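Felt table mats – your questions

I'm Bláthnaid Quinlan and I cut and sell table mats from a small unit in Flemetholm. These are the things people ask me most, so before you email, have a quick look through (and then do email if I've missed yours, I like getting them!).

What sizes do the mats come in?

There are 3 standard sizes. The small one, the Hivness, suits a sewing machine or a laptop. The middle one is the Billamia and it's the one I sell most of. The large is called the Mthembu, after the street where I had my first workshop, and it'll cover most of a decent-sized work table. If yours is an odd shape, send me the measurements and I'll cut to fit for an extra £25.

Do I need to cover the whole table?

No, and I wouldn't. I like a strip of bare tabletop left at the ends for boxes, bags of screws and anything else you want nearby but not under your elbows. Leave a bit at the front too if you tend to lean on the edge.

Which colour should I get?

Beige with the speckle, if you're dithering. Dark things show up beautifully on it and so do bright ones, and it hides fluff much better than the charcoal does. I love the charcoal, but I've got a white cat.

What can I put on it?

Pretty much whatever lives on your table already. People write to me about jigsaws, model kits, tape measures, plugs, toys, the lot. The felt stops small bits skating off across a shiny top, and it's a lot quieter when you drop something.
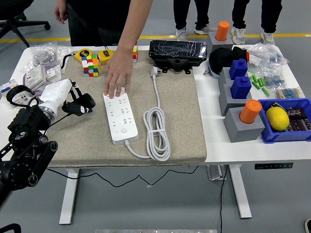 Beige speckled felt on a white table, with a power strip, two tape measures and a Rubik's cube.

Can I use a power strip on it?

I do, for lamps and chargers. Tie up the spare cord so it isn't trailing over everything, and keep it where you can reach the button. Please don't put the strip underneath the mat, and don't stand a soldering iron or a glue gun straight on the felt – it will scorch, and I can't mend a scorch.

Will it slide about?

Not much on a painted or laminate top. On glass it can creep a little, so I'd add a couple of the grippy dots (they're on the extras page).

How do I clean it?

Hoover it with the brush attachment, or take it outside and give it a good shake. For spills, blot with a cold damp cloth and let it dry flat. Never the washing machine! Somebody sent me a picture of theirs afterwards and it would have done for a coaster.

How long does delivery take?

I post every weekday afternoon, and anything ordered before noon goes the same day. September gets busy, so allow a bit longer then. The large mats come rolled, and they'll want a night under some heavy books before they lie properly flat.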